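第3章 双腕キットを評価する

この章で学ぶこと
・カタログの数値と、自分の作業に必要な数値を分けて読む
・評価のための作業を一つ決め、成功の条件を文で書く
・作業台を準備し、物の位置を記録できるようにする
・試行の結果を、他の人が読める表にまとめる

この章で使うことば
双腕キット、手先、ティーチペンダント、可搬質量、繰り返し精度、試行、介入

3.1 はじめに

前の章では、ロボットアームを一台だけ使いました。アームの座標系を決め、手先を目標の位置に動かし、箱をつかんで別の場所に置きました。この章ではアームを2台使います。ただし、この章の中心は制御の理論ではなく、買い物です。つまり、売られているキットが自分の仕事に合うかどうかを、どのように調べるかという問題を扱います。

私がはじめて双腕キットの選定を任されたとき、三社の資料を机に並べて、数字の大きいものに赤い線を引きました。可搬質量が大きいもの、動作範囲が広いもの、保証が長いものです。そして赤い線がいちばん多い製品を推薦しました。届いた製品は悪いものではありませんでしたが、私たちの作業台には大きすぎて、台の手前にある物を取るときに肘が窮屈な形になりました。資料には肘のことは書いてありません。書いてあったとしても、当時の私は読まなかったと思います。

この経験から、私は授業で資料の読み方と実機の試し方を一緒に教えるようになりました。本章の内容は、2020年9月に研究室で行ったWakerden双腕キットの評価を元にしています。WakerdenはTseng社が大学と小さい工場に向けて出しているキットで、評価用の貸し出しを受けることができます。貸し出しの期間は3週間でした。この期間は、準備を含めると長くありません。箱を開ける前に計画を作っておくことを強くすすめます。

3.2 キットに入っているもの、入っていないもの

「キット」ということばは、会社によって意味が違います。アームと制御装置だけをキットと呼ぶ会社もありますし、架台、カメラ、学習用のソフトウェアまで入れてキットと呼ぶ会社もあります。見積書を受け取ったら、最初に品目の一覧を確認してください。

Wakerdenの標準の構成には、アーム、制御装置、グリッパ、取り付け用の板、ティーチペンダントが入っています。ペンダントはアームごとに一枚ずつ付きます。双腕を一枚のペンダントで操作したいという希望は学生から何度も出ましたが、標準の構成ではできません。これは欠点とも言えますし、利点とも言えます。片方の学生が左の腕を教示し、もう片方の学生が右の腕を教示することができるからです。そのかわり、ペンダントを置く場所が二枚分必要になります。非常停止ボタンはどちらのペンダントにもありますので、必ず手が届くところに置きます。

作業台と、アームを囲むフレームは入っていません。私たちは研究室にあったアルミのフレームを使いました。電源の差し込み口も多く必要です。購入の申請書を書く人は、電源タップ、結束バンド、延長ケーブルの費用を忘れないようにしてください。小さい金額ですが、あとから申請すると時間がかかります。

ソフトウェアはHoltiaという名前の別売品で、年ごとの契約です。二本の腕の動作を同じ時間軸の上に並べて編集することができます。Holtiaがなくても腕は動きますが、二本を同期させるプログラムを自分で書くことになります。本章の評価ではHoltiaの試用版を使いました。

3.3 カタログの数値を読む

カタログの数値には、そのまま信じてよいものと、条件を確かめてから使うものがあります。寸法と質量は前者です。巻尺とはかりがあれば自分で確かめられます。後者の代表は、可搬質量と繰り返し精度です。

可搬質量は、ふつう手先のフランジにかけてよい質量を表します。グリッパの質量もこの中に入ります。したがって、つかめる物の質量は、可搬質量からグリッパの質量を引いた値より小さくなります。さらに、腕を水平に長く伸ばした姿勢では、余裕が少なくなる製品もあります。資料の小さい字の注に、姿勢の条件が書いてあることが多いです。

繰り返し精度は、同じ命令を何度も与えたとき、手先が同じ位置に戻る程度を表します。目標の位置に正しく行く能力、つまり絶対精度とは違います。学生はこの二つをよく混同します。教示した点に戻るだけの作業であれば、繰り返し精度がよければ十分です。カメラで見つけた物を取りに行く作業では、絶対精度とカメラの校正の両方が問題になります。

双腕の場合には、もう一つの数値があります。二本の腕の座標系の間のずれです。この値は、多くのカタログに書いてありません。据え付けをする人の腕前によって変わるので、会社としては書きにくいのだと思います。評価する側が自分で測る必要があります。測り方は3.6節で説明します。

3.4 評価の作業を決める

評価には、作業が必要です。「いろいろ動かしてみる」という評価は、報告書に書くことができません。よい評価の作業は、自分たちの将来の仕事に似ていて、失敗しても物が壊れにくく、一回が短い時間で終わるものです。

私たちの研究室は台所の作業を研究しているので、次の作業を選びました。

作業A：ふたのある鍋から、卵の形をした小さい物を取り出し、小さいボウルに入れる。

この作業は簡単に見えますが、中に違う種類の動作があります。ふたを持ち上げる動作では、つまみの位置に対して指を正しく下ろさなければなりません。ふたを持ったまま待つ動作では、もう一方の腕とぶつからない場所を選ぶ必要があります。卵形の物をつかむ動作では、力が強すぎると滑って逃げますし、弱すぎると途中で落ちます。最後にボウルの縁に当てないで物を放します。

透明なガラスのふたを使うかどうかについては、共同で評価を行ったHaris Babić氏と長く相談しました。私は金属のふたのほうが安全だと考えました。カメラにとって透明な物は難しく、キットの評価が画像処理の評価に変わってしまう心配があるからです。Babić氏は、実際の台所の鍋にはガラスのふたが多いのだから、それを避けた評価は弱いと言いました。最後は氏の意見に従いました。そのかわり、最初の試行ではカメラを使わず、教示した点だけで動かすことにしました。

成功の条件も文で書いておきます。私たちの条件は次のとおりです。

・卵形の物がボウルの中にある。
・ふたが台の上の決めた区画にあり、裏返っていない。
・鍋が最初の区画から出ていない。
・人がロボットにも物にも触れていない。

最後の条件に反した場合、つまり人が手を出した場合を「介入」と呼び、失敗とは別の欄に記録します。介入が多い製品と失敗が多い製品では、困り方が違うからです。介入の理由も一言書いてください。「危ないと思った」だけでもかまいません。

3.5 作業台の準備

作業台には茶色のクラフト紙を敷き、濃い青のテープで縦と横に線を引いて、ます目を作ります。ます目があると、鍋やボウルをどこに置いたかを短いことばで記録できます。「奥から二行目、左から三列目」と書けば、次の日に別の学生が同じ配置を作ることができます。

紙は安く、汚れたら替えられますが、しわができます。アームの手先が紙に触れて引きずると、しわが大きくなり、軽い物が傾きます。私たちは紙の端を台の裏に折って留めました。それでも日がたつと細かいしわと汚れが出てきます。しわのある区画は配置に使わないと決めるか、紙を替えた日を記録に書くか、どちらかにしてください。

テープは、つやのないものを選びます。つやのあるテープは照明を反射し、カメラの画像に白い帯を作ります。

隣の机は、すぐに物でいっぱいになります。ノートパソコン、ペンダント、配線、飲み物が同じ面に集まるのは、どの研究室でも同じでしょう。私は飲み物を禁止する規則を二回作り、二回とも守られませんでした。今は、ペンダントのまわりにケーブルを通さないという規則だけを厳しく守らせています。

3.6 二本の腕の位置を合わせる

据え付けが終わったら、作業の前に腕の間のずれを測ります。特別な道具は使いません。先のとがった棒を両方のグリッパに持たせ、台の上の同じ点を順番に指させます。ます目の交点を使うと便利です。

手順を書きます。
1. 台の四つの隅に近い交点と、中央に近い交点を選ぶ。
2. 一方の腕で各交点を指し、手先の座標を記録する。
3. もう一方の腕で同じ交点を指し、同じように記録する。
4. 二組の座標から、腕の間の変換を最小二乗法で求める。
5. 求めた変換を使って残差を計算する。

残差が一つの点だけで大きいときは、計算を疑う前に、その点の紙が浮いていないかを指で押して確かめてください。Babić氏と私は、この確認をしないで半日を使いました。

両方の腕を同時に同じ点に近づけてはいけません。順番に行い、使わない腕は台の外側に退避させておきます。また、どちらか一方の学生が「動かします」と声を出してから操作します。

3.7 試行の計画

作業Aは100回行いました。同じ配置で全部を行うのではなく、鍋の位置とボウルの位置を変えながら行います。配置の順番は前もって乱数で決め、紙に印刷しておきました。その場で決めると、人は無意識にやさしい配置を選びます。

表には次の項目を書きます。
・試行の番号
・鍋の区画とボウルの区画
・結果（成功、失敗、介入）
・失敗または介入が起きた段階
・記録した人の名前
・気がついたこと

「段階」の欄は大切です。作業Aでは、接近、ふたの把持、ふたの移動、物の把持、物の移動、放す、という名前を使いました。全体の成功率だけを見ると、二つの製品が同じに見えることがあります。段階に分けると、一方はふたで失敗し、もう一方は物の把持で失敗しているとわかります。前者は指先の形を変えれば直るかもしれませんし、後者は力の制御の問題かもしれません。

会社の技術者が立ち会う場合には、設定を変えた時点で表に線を引いてください。Tseng社の技術者は親切で、質問をするとすぐに設定を直してくれました。ありがたいことですが、線を引かなければ、直す前と直した後の結果が混ざります。10月に二回目の貸し出しを受けたときは、設定ファイルの写しを毎朝保存することにしました。

3.8 価格以外の費用

キットの価格は見積書に書いてあります。書いていない費用の中で、私がいちばん大きいと感じたのは、教える時間です。新しい学生がペンダントの画面に慣れ、一人で安全に腕を動かせるようになるまでの時間を、製品ごとに記録しておくとよいでしょう。Wakerdenのペンダントは画面の字が小さく、日本語の訳が不自然な箇所があります。私自身も日本語を外国語として学んだ人間ですから、訳した人の苦労はよくわかりますが、「腕を戻す」と「腕を初期化する」が似た色のボタンになっている点は直してほしいと伝えました。

修理のときの送り先と日数も聞いておきます。グリッパの指だけを交換できるかどうかも聞きます。Wakerdenでは指の交換を利用者が行うことができ、工具も付属していました。

練習問題

問1　自分の研究室または職場の仕事から、双腕キットの評価に使える作業を一つ選び、成功の条件を四つ以内の文で書きなさい。

問2　問1の作業を段階に分け、各段階で起こりそうな失敗を書きなさい。

問3　可搬質量からグリッパの質量を引いた値の物を持たせても、安全とは言えない場合があります。どのような姿勢と動作のときか、説明しなさい。

問4　残差が台の奥で小さく、手前で大きいとき、考えられる原因を二つ書き、それぞれを確かめる方法を述べなさい。

次の節からは、作業Aの最初の段階である接近とふたの把持を扱います。鍋の上でグリッパをまっすぐ下に向け、指をふたの少し上まで下ろしたところを出発点とし、そこからの下降の速さと指を閉じる時点を決めていきます。ボウルは鍋より手前の区画に置きます。

Vichien Boonyarit 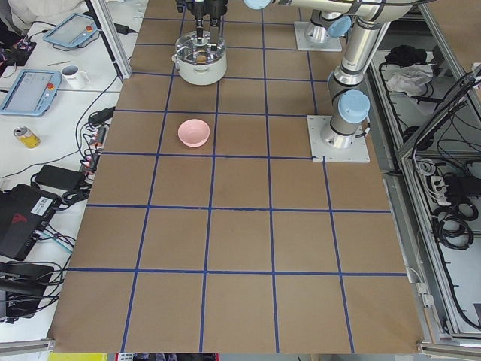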